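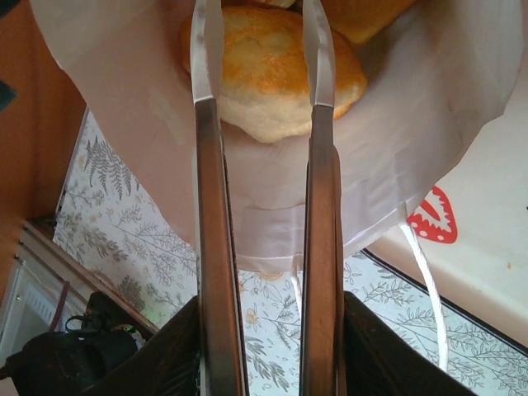 About the Plekgate Workshop

Plekgate is a shared workshop for people who build robots and small automation at home and need somewhere to do the parts that don't fit on a kitchen table. We have benches, tools, storage shelves and other members to ask. You don't need a degree or a finished plan to join.

How we started

Armelle Delaunay and Gaspard Huet met over a secondhand lathe that both of them wanted to buy. They split the cost, put it in Gaspard's garage and spent the next winter building a two-finger gripper on it. The garage got crowded. When the unit behind the old Rolland print shop came up for rent, they took it along with 4 other people who had been using the lathe in the evenings. We have been there ever since, and the lathe is still by the door.

What we build

Most of the work here is arms and grippers. Members bring their own projects, and there is one shared project that anyone can work on. It is called Sedetti, and it is an arm meant to handle ordinary household things: groceries, bread, paper bags, folded cloths, cups. We picked that job on purpose. A steel block is easy to hold. A bun gives under the fingers, and a paper bag changes shape every time you touch it.

Sedetti is on its fourth gripper. The first one had printed jaws that flexed too much. The second was strong enough but too wide to get into anything. The third worked well until a screw backed out, and the lesson from that one is written on the wall over the bench — use threadlocker. The current version has long metal fingers, with the camera mounted back near the wrist. We are still working on how gently it closes.

The control software is called Brurkov. Gaspard wrote the first version and several members maintain it now. It runs on a used desktop computer, and you can take a copy home for your own arm. The wiring notes are in the blue binder and also on the members' drive. If the two disagree, go with the binder.

The space

The unit is 2,000 square feet on one floor. The front half is clean work: electronics, assembly, laptops. Metalworking and the saws are at the back, behind a door that stays closed. There are 4 large benches that can be booked, and smaller tables that can't. Parts bins are labeled by size and are free to use for anything under a dollar. For bigger parts, write it in the book and pay at the end of the month.

Members can also test at home. Many do, and then come in to fix what broke.

Joining

New members start with a tour and a tool check. The tool check takes an evening. After that you get a key code and a shelf. We take new people all year, but October is the busiest month, so expect a wait for the tool check then.

Children are welcome in the front half with an adult. Please leave pets at home.

Contact

Come by any open evening after 6:30 p.m. and ask for Armelle or Gaspard. The entrance is on the alley side, Unit 231. Ring the lower bell — the upper one belongs to the neighbors.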